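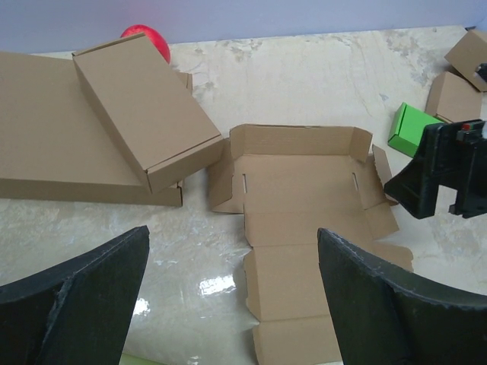

A reply to my last post on Carkska said the collected edition reads worse than the single issues did, and that I should have warned people before recommending it. I've now read the collection from front to back, so I'll go through it in order. Spoilers up to the end of the first volume.

---

The basics first. Carkska is published by Flolside and the first volume collects issues 1 to 5. It's a slow crime story set in a river port where the ferries have stopped running. The lead works nights in the customs shed and starts finding the same name on paperwork for boats that no longer exist.

---

The reply is right about one thing. The single issues each ended with a short back-up strip called Lolitz, set in the same town a generation earlier. In the collection all of those strips have been moved to the back of the book. You finish the main story and then you get the history.

---

I don't like the change. The strip at the end of issue 3 shows who built the customs shed and what was put under the floor. Issue 4 opens with the floor being lifted. Read as they came out, you know what is down there before the lead does, and her scenes with the harbour master are hard to sit through in a good way. In the book it's just a surprise, and a fairly small one.

---

Someone asked if you can read the book in the old order. You can. Each strip has its issue number in small type under the title, so you flip to the back at the end of each chapter. It's a nuisance with a book this thick but it works. I did it that way the second time through.

---

On the art. The colours have printed darker than they did in the singles. The night pages in chapter 2 suffer most. There's a page where the lead walks the length of the quay and in the single issue you could make out a man in the doorway of the net store. In my copy of the book he's nearly gone. If you didn't know to look you'd miss him, and he matters later.

---

The day pages are fine. The market chapter looks better than before, I think, as the larger page gives the crowd some room. The yellow they use for the lamps holds up well too.

---

Lettering: the one thing that bothered me in the singles has been fixed. The radio dialogue used to be pale grey on white and I had to tilt the page to read it. It's now a proper dark blue. Whoever made that decision, thank you.

---

Where I disagree with the reply is on the pacing. They felt the middle drags when there's no month's wait between chapters. I found the opposite. The long scene in the Waweru, the bar by the lock gates, seemed padded when it was most of an issue and I'd paid for it. In the book it's a quiet stretch between two loud ones and it does its job.

---

It also helps that you can turn back. The barmaid gives a date in that scene, October, no year, and it doesn't match what the lead was told in chapter 1. I missed it when it first came out. With the whole thing in my hands I went back and checked, and both dates are correct. They're for two different boats.

---

The ending still doesn't work for me in either format. The lead burns the ledger, having spent the whole volume protecting it, and we get 3 panels of her thinking before she does it. There isn't a word of dialogue. I can guess at her reasons but I shouldn't have to guess at that one.

---

Extras are thin. You get the covers, a few pencil pages and a map of the port that should have been at the front. No script pages and no notes on the Lolitz strips, which is a pity given how much is hidden in them.

---

So, to answer the reply. If you own the singles, keep them and don't bother with the book. If you don't, the book is the cheaper way in and the story is still worth reading. Use the issue numbers at the back and read the strips where they belong.

---

Volume two starts with the ferries running again, going by the preview pages. I'll be getting that one as singles.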